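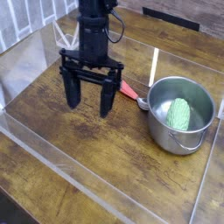

Algirdas Ozoliņš wrote that the draft clearance rule is too loose. If the fingers can be open anywhere over the table at the start of a trial, two operators will log two different start states and the success rates can't be compared. He wants a fixed home height and a fixed opening, both written into the trial sheet.

Filed under: Manipulation > Test Procedures & Standards

jklinhom
Agree on the opening. Not on the height. We ran a fixed home height on the Ludberg cell for one season and the operators spent more time homing than testing. A minimum is enough: no part of the gripper in contact with the table, the walls or any object when the timer starts.

s_rung
What about utensils? The draft says "graspable object" and leaves it there. A spoon has two ends and they do not behave the same under a parallel jaw. If one lab takes the handle and the other takes the bowl, that is two tasks.

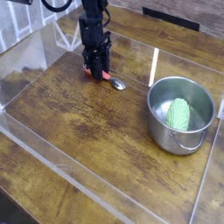

Sakda Boonyarit
Procedure editor, Tudach

Handle only. I will put that in section 2. A bowl grasp gets logged as a separate task code and does not count toward the 100 trials. If the operator regrasps, it is still one trial, with the regrasp noted.

On the home height I side with Jintana. Algirdas, your objection is about start states, and most of the variance in our February log came from where the utensil was placed. The arm contributed very little. Out of 2,604 logged trials we had to void 54, and the usual cause was a placement nobody had written down.
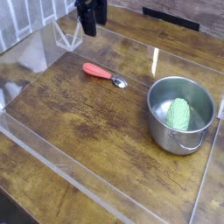 So the placement rule has to come first. Proposed wording: the utensil lies flat, clear of the container, handle direction recorded against the table edge. If it touches the container at the start, the trial is coded "contact start" and reported apart from the rest.

ozolins_a
I can live with a contact-start code. I still want the height. Voids are only the errors you caught. A start pose that drifts over a long session will not show up as a void, it shows up as noise.

jirayu.s
Could we log the height and not fix it? The controller already has the joint values. Write them out at timer start and let whoever does the analysis decide. Costs the operator nothing.

ozolins_a
Acceptable if the log is mandatory. Optional fields stay blank.

jklinhom
Fine by me. One more on containers: the Yimyam sheet requires them empty, ours allows contents as long as they are listed. I would keep ours. Anything inside goes on the sheet before the first trial and stays until the set is finished.

Sakda Boonyarit
Keeping ours. Merged text follows, comments by Friday, December 10, 2021. 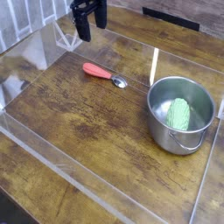
Section 2, start conditions (merged)

2.1 Gripper open and empty, no contact with table, walls or objects.
2.2 Joint values written to the log at timer start. Mandatory.
2.3 Utensil flat, handle direction recorded. Contact with container: code CS.
2.4 Grasp on handle. Bowl grasp: separate task code.
2.5 Container contents listed before the first trial, unchanged until the end of the set.

s_rung
2.3 needs a tolerance on the direction. Otherwise OK.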